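Birkstead Leisure Rooms: Household and Linen Help Desk

We use cookies to keep you signed in and to remember which tickets you follow. Accept all | Manage choices

Ticket 3501: Hand towels won't stay folded on the open shelf
Raised by: Noelia Bravo
Picked up by: Abilio Casado
Status: Closed

Noelia Bravo wrote:

Hello all, and sorry in advance for the length of this one, but I've been putting off writing it since January and it has rather built up. The hand towels in the upstairs washroom will not sit still on the shelf. I fold them the way the old sheet on the cupboard door says (in half, in half again, then in thirds) and by the middle of the morning the top ones have sprung open and slid forward, and whoever comes in next takes one from the bottom and the whole pile goes over. The grey ones behave fairly well. The yellow ones are dreadful! They puff up like a loaf and lean on their neighbours. I've tried smaller piles and I've tried turning the folded edge to the wall, and I've even tried sitting a tin of hand cream on top, which looked silly and fell in the basin. Is it me, or the towels, or the shelf?

Abilio Casado wrote:

Hello Noelia, lovely to hear from you, and no, I don't think it's you. A few things to ask before I come over. Are the yellow ones from the Loncombe order or the older lot? Are you folding them straight out of the dryer or once they've cooled? And how deep is the shelf, do you know? I have a feeling it's a narrow one, put up for toilet rolls, years before any of us.

Noelia Bravo wrote:

Loncombe order, yes, the ones with the green edging. Folded straight out of the dryer, I'm afraid, while they're nice and warm, as it's the one bit of the job I enjoy. The shelf is 16 centimetres deep. I measured it twice as I didn't believe it either.

Abilio Casado wrote:

Thank you, that helps no end. 16 centimetres is mean for a towel folded in thirds, so the front of the pile is hanging over nothing. Could you try these for a few days, please, and let me know how you get on:

Let the towels cool flat before folding. Warm ones hold a lot of air and go on moving after you've put them down.
Fold lengthways first, into a long strip, and press along it with your forearm to push the air out.
Fold the strip end to end, then once more, and stand the towel up on its side, like a book, with the rounded fold facing the room.
Keep the yellow ones at one end and put the thinner towels next to them.

Ezequiel Montoya wrote:

Just butting in from the laundry side, hope that's all right. I went through the yellow batch this morning with a cup of tea and the pile on them is much fluffier than on the others, with that fine rib running across, so they never go down to the same thickness whatever you do.

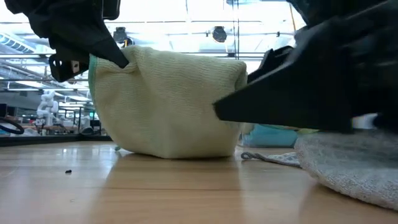 I'd leave out the softener as well. We were giving the Loncombe ones the full cap along with everything else, and half a cap or none leaves them a bit firmer, so they hold a crease. I've changed the note on the machine, so please don't anybody change it back! Drying time I've left alone for now.

Noelia Bravo wrote:

Well, what a difference. Standing them up on their sides has done most of it, I think. The first day I still had two flop over at the window end, so I put a Drullia bookend there, one of the plain ones from the reading room (I did ask Leandro Gallardo first, he has plenty). The cooling was hard to get used to and I do miss the warm folding, but I spread them over the ironing table now and go and do the mirrors in between. The yellow ones are still the fattest of the bunch and they still lean a little. I can live with a little.

One more small thing while I have you. Some of the green edging is coming away at the corners. Is that worth a ticket of its own?

Abilio Casado wrote:

So pleased to read that. Yes please, a separate ticket for the edging, and put the affected ones to one side so Bonifacio Manzano can have a look when he's next over with the sewing box. I've asked him about a deeper shelf too, and he'll bring his tape measure. I'll take the old folding sheet off the cupboard door when I'm passing and put up a new one.

Closing this one. Edging now on ticket 1591.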